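Category: Textbooks > Automation and Work > Sample chapters
Search this site Enter keyword Go
Print this page | E-mail this page

Chapter 6
What the Visitor Is Shown

In January the firm of Gredura opened its hall at Kidham to the public. Some 600 people came through. Most of them had been promised a robot that could clear up after a meal, and most of them went home saying they had seen one. This chapter asks whether they had.

The machine was called Bodin. It had two arms on a wheeled base and it worked at a long table behind a rope. Each group was given a short talk, then watched Bodin lift cups, wrappers and a bottle from the table and drop them into a bin. The run lasted as long as it takes to boil a kettle. There was clapping. The group was then moved along to the tea urn and the next one let in.

I went round twice. On both runs the cups stood in the same places, with the same gaps between them. The bin was wide and stood where the arms could reach it without the base having to move. When a visitor asked whether she might put her own crisp packet on the table, she was told that there would be time for that later. I stayed until the doors closed and did not see it done.

None of this is cheating. A demonstration is a piece of work that has been made ready for watching, and the people who make it ready are seldom dishonest. The trouble lies in what the audience carries away. We see an arm pick up a cup and we fill in the rest: the other cups, the odd tables, the bin pushed half under a seat.

The leaflet handed out at the door gave a figure of 793 successful pick-ups. It did not say how many had been tried. A rival firm, Isisetti, claims 2,000 for its own machine and is no more open about the failures. A number of this kind tells the reader very little, and you should get into the habit of asking for the other half of it. 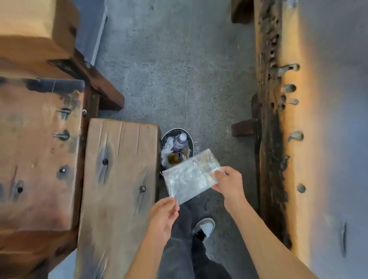
Take the plastic bag, which is a hard case for almost every machine of this type. It has no fixed shape. It folds when it is gripped, and light shines off it in patches, so that a camera may lose its edges. It may have food left in one corner, which pulls the whole thing out of line. A person deals with this using two hands and hardly any thought. There was no bag on Bodin's table.

In the sections that follow we look at how such tasks are chosen, who chooses them, and what a fair test would ask for. Before reading on, write down the last machine you saw demonstrated, and then list what had been put in front of it and by whom.

6.1 Choosing the task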